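4.2 Segmenting demonstrations by grip state

The policy described in Section 3 is trained on short skills, and people do not fold clothes in short skills. They fold in one long, mumbling motion with pauses in it, and the pauses fall wherever the person happened to be thinking. Our first segmenter, inherited from the Flendar codebase along with its comments (one of which reads "fix before release"), cut each recording wherever hand speed dropped below a threshold. It produced tidy segments of uniform length that had very little to do with folding. A demonstrator who hesitated before a sleeve got two skills. A demonstrator who did not hesitate got one skill containing an entire shirt.

We replaced it with a segmenter that reads the opening width of both grippers and ignores speed altogether. Each gripper is treated as a small state machine with three states: open, closing, and holding. A boundary is placed when either hand enters or leaves holding, provided the new state lasts at least 6 time steps. Without that last condition the segmenter fires on every nervous squeeze, and demonstrators squeeze nervously more often than we had budgeted for.

The difficulty is that width alone does not say whether cloth is present. A thin garment between two soft pads and no garment between the same two pads differ by less than the drift of the width estimate over a long session. We therefore pass a crop around the fingertips to a small classifier that answers a single question, whether there is fabric between the pads, and we combine its output with the width signal in a hidden Markov model. The classifier was trained on 2,000 labeled crops. The labels were made by the authors over several evenings in November, and disagreements were settled by whoever was still awake.

Two-handed work adds a second problem. The hands take turns. One pinches and waits while the other travels, and a segmenter that looks at each stream separately will report that the waiting hand is doing nothing, when it is in fact the only reason the fold has not fallen apart. The joint state of both grippers is what matters, so we index segments by ordered pairs: (open, holding), (holding, holding), and so on. Pairs that appear in fewer than 152 segments are merged with their nearest neighbor under edit distance. This is crude. We tried a learned merging criterion for most of a month and it rediscovered the crude one, at greater cost to the cluster.

Recordings were then aligned across the two grippers. Each device keeps its own clock, and each clock holds its own opinion. We estimate the offset by cross-correlating the motion of the second gripper as seen from the first with the second gripper's own inertial trace, which works whenever one hand can see the other. When it cannot, we fall back on the offset from the last good interval and widen the boundary tolerance. The Mustareck planner downstream accepts this tolerance as an input, having been rewritten to do so after it failed to accept it on a number of memorable occasions.

Figure 5 gives a typical asymmetric state, with the viewing gripper open and the other one pinching a corner of a black garment on a bed. The joint label is (open, holding). Under the speed-based segmenter, a pause at such a point would be a candidate cut. Under ours, it stays inside the segment until one of the hands changes its mind.

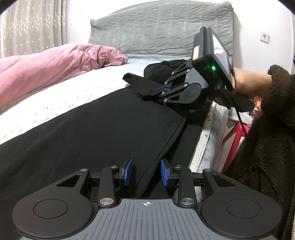 Figure 5. Asymmetric grip state during two-handed garment handling, from the viewpoint of the open gripper.

Doãn objects that grip state is a poor proxy for intent, and that a hand may hold a corner through three separate intentions without once letting go. We concede the point. A smoothing stroke made while the other hand keeps its pinch is a different act from a lift, and our labels put them in one bin. Doãn's proposed remedy, to ask demonstrators to speak their intentions aloud, was tried in the Plandurstead pilot. The transcripts consist largely of "okay" and "wait," which we were unable to map to a useful action vocabulary.

What we do instead is allow a segment to be split once more if the free hand reverses its direction of travel along the cloth. This recovers most smoothing strokes and creates a modest number of spurious ones when the demonstrator scratches or reaches for something outside the task. Spurious splits are harmless to the planner, which rejoins them, and harmful to the segment count, which is why the count in our results is given after rejoining.

Of the recordings submitted to the full pipeline, 579 passed alignment and were segmented without manual repair. The remainder failed mostly on clock offset. We keep them in a separate directory whose name has changed several times and has never been polite.

4.3 Planner interface

Segments reach the planner as a list of joint states with entry and exit poses for each hand, expressed relative to the fabric and not to the room. The exit pose of a segment is matched against the entry poses of all candidates sharing its joint state.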